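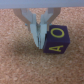 Gruvport cork table cover
Article 2886
Sold by the running length, width 100 cm
Price: $35 per meter
In stock, sent from our warehouse in Olthorpe

Gruvport is a natural cork cover for work tables, hobby tables and school desks. It lies flat on the table and makes a surface which is quiet, a little soft and comfortable for the hands. Many of our customers buy it for sewing rooms and for the kitchen table where the children do their homework. It is also liked by people who build small models, as little screws and beads do not roll away so easily as on glass or on lacquered wood.

The cover is made by the Voria workshop from pressed cork granules of medium size. There is no fabric and no foam on the back. Both sides are cork, and you can turn the cover when the first side has become tired. The surface is delivered without oil and without wax, so you can decide yourself if you want to treat it.

What you receive

One piece of cork in the length you ordered, rolled with the better side out, in a cardboard tube. Pieces longer than three meters are packed in a wider tube, because a tight roll can give small cracks at the start of the roll. Inside the tube is a strip of the same cork for testing oil or glue. Please do not throw this strip away before you are finished.

We cut each length with a small addition, normally one or two centimeters. The long edges are straight from the factory. The short edges are cut by hand in Olthorpe and it is possible that they are not perfectly square, so measure before you place the cover against a wall.

Choosing the length

Measure the table top and not the space between the legs. If you wish the cover to end exactly with the edge of the table, order a little more and cut it at home. If you prefer to see a border of the table around it, subtract the border on both sides (this is often forgotten, and we get the cover back with the question if we can make it shorter. We can, but the postage is yours).

For a table wider than the roll, two lengths can be laid side by side. Order them together. Cork comes from a tree and its color is different from one delivery to the next, and two pieces bought in different months will usually show it. Write "same roll" in the comment field of the order.

Laying it flat

Take the cover out of the tube and leave it in the room overnight. Cork from a cold van is stiff and does not like to be opened quickly. Unroll it with the curved side down and put books on the corners. After one or two days most pieces are flat. When a corner still stands up, roll it gently in the other direction and hold it for a minute.

For cutting, use a fresh blade and a steel ruler, and make several light cuts. One heavy cut pulls the granules out and the edge looks bitten. Scissors are good only for round corners.

On a table which is used every day you may wish to fix the cover. Double-sided tape along the edges is enough for most homes. With contact glue the cover will stay for years, but it will not come off in one piece, and the table below will need sanding.

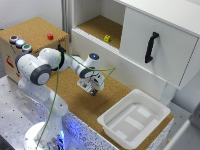

The white arm above the tabletop, gripper closed.

Care

Remove dust with a soft brush or with the vacuum cleaner on low power. Spots can be wiped with a damp cloth and a drop of mild soap. Do not leave water standing on untreated cork. Coffee and red wine will leave a mark if they stay, and olive oil always will. Some customers oil the whole surface at the beginning, so that later spots are less visible. The color becomes darker then, more like honey, and it does not go back.

Please use a plate under hot pots. Cork resists warmth well, but the binder between the granules can become soft and you will have a ring.

Sun makes cork paler. If a plant pot or a lamp stands always in the same place, move it from time to time.

Small damage can be repaired. Rub some cork from the test strip with sandpaper, mix the dust with wood glue and fill the hole. Let it dry well and sand it by hand. Up close you will see the repair, from a chair you will not.

Questions we receive often

Can I use pins? Yes, thin ones. The cover is however not very thick, and a long pin will reach the table. For a pin board on the wall please look at our boards, which are made of two layers.

Is it suitable as a cutting mat? For paper and thin card now and then, yes. For daily work with a knife, no.

Can I write on it? A ball pen will go through the paper if there is only one sheet. Put a magazine below.

Does it smell? In the first days a little, like a new bottle cork. Open the window.

Can it go on the floor? We do not recommend it. Chair wheels will break the surface. Our floor cork is another article.

Samples, orders and returns

A sample the size of a postcard is free, you pay only the postage. Orders which arrive before noon are cut the same day, except in August, when the cutting room works only on Monday. For schools and workshops ordering more than $400 we send a separate offer with a lower price.

Uncut stock lengths can come back within one month if they are clean and rolled. Lengths which were cut to your special measure we cannot take back, except when the mistake is ours.

Questions about measures and cutting: Halima Aliyu
Orders for schools: Morenike Etim

Goes together with: Guerreiro hard wax oil, colorless, small can. Test it first on the strip.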